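Sirnau Wall Desk: Surface and Fit After a Season of Daily Use

Category: Home office furniture. Finish tested: honey brown, gloss.
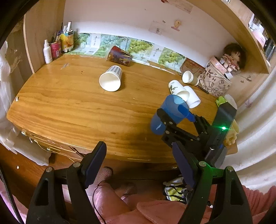 Flelen asked under the first version of this review whether the gloss coat marks as easily as the one on the older Sirnau table, and whether a hot drink set down without a coaster leaves a ring. The short reply was no to the first and sometimes to the second. The long reply is below, in the section on the surface.

Construction

The Sirnau is a wooden desk built to stand against a wall. The top has a glossy honey-brown finish with dark horizontal grain, and the front edge is curved. A side panel in a lighter wood closes the left end. On the right, a slanting shelf board comes down to the side of the unit. The two wood tones are clearly different, and buyers who want one uniform color should look at something else in the range.

Parts arrived in two cartons. The larger one holds the top and is awkward on a staircase. Hardware is bagged by assembly step, and the bags are labeled. The instruction sheet has drawings only. Step four shows the slanting board from behind without saying so, and I fitted it the wrong way around the first time. The pilot holes line up either way, so the error does not show until the last screw.

Assembly took one evening with a hand screwdriver. A power driver is faster but will strip the shelf fixings if the clutch is set high. The left panel should be tightened last. If it is pulled tight early, the top sits slightly proud at the back and has to be loosened again.

Surface

The gloss coat was tested with coffee, black tea, ballpoint ink and dish soap. Coffee left for an hour came up with a damp cloth. Tea left overnight left a faint ring, visible only at a low angle, and it faded after a second cleaning with diluted soap. Ballpoint needed rubbing alcohol, which dulled the coat in one spot about the width of a pencil. I would not repeat that on the part of the top that gets the most light.

Heat is the weak point. A thin-walled cup of fresh coffee set straight down on the coat raised a pale bloom on two occasions. Both went away by the next morning. A mug with a raised foot did not cause it. The maker's sheet recommends a mat and gives no temperature.

Scratch resistance is average for a gloss finish. Sliding an unglazed mug base across the top leaves hairlines that show against a window and disappear under a ceiling lamp. Paper and plastic cups leave nothing. Dust shows more than it does on a matte top, and the cloth has to follow the grain or the strokes remain visible.

The coat is also slippery. A sheet of paper moves when a drawer is shut nearby, and an empty paper cup knocked onto its side will travel. The curved front edge does nothing to stop it. Pens roll off as well. A thin felt mat fixed this, at the cost of covering the grain.

Edge and shelf

The curved edge is the best detail on the desk. Forearms rest on it without the hard line that a square edge leaves after a long session. The coating carries over the curve evenly, with no thin spots found so far.

The slanting board is less useful than the product page suggests. It looks good from the doorway, but it reduces the clear height on the right, and a tall lamp has to go on the left. Small items pushed toward the right end are harder to reach.

Load and stability

I loaded the top to 180 pounds with bagged sand, spread evenly, and left it from morning until evening. Deflection at the center was too small to read with a steel rule. With the load concentrated at the front edge, the back lifted slightly off its pad – the wall bracket should be considered required, although the sheet lists it as optional.

Side-to-side movement is low. The closed left end does most of the work there.

Price and alternatives

The Sirnau was 3,190 at the time of purchase, delivery included. The Istadano is cheaper and has a matte top that hides dust and rings better, but its front edge is square. The Dağdelen costs over 2 months of what I would call a sensible furniture budget and adds a drawer, with no improvement in the coat.

Verdict

Recommended for writing and laptop work, with a mat under anything hot. Less suitable as a craft bench or for anyone who needs tall equipment on the right. The bracket screws were checked again in December and had not moved.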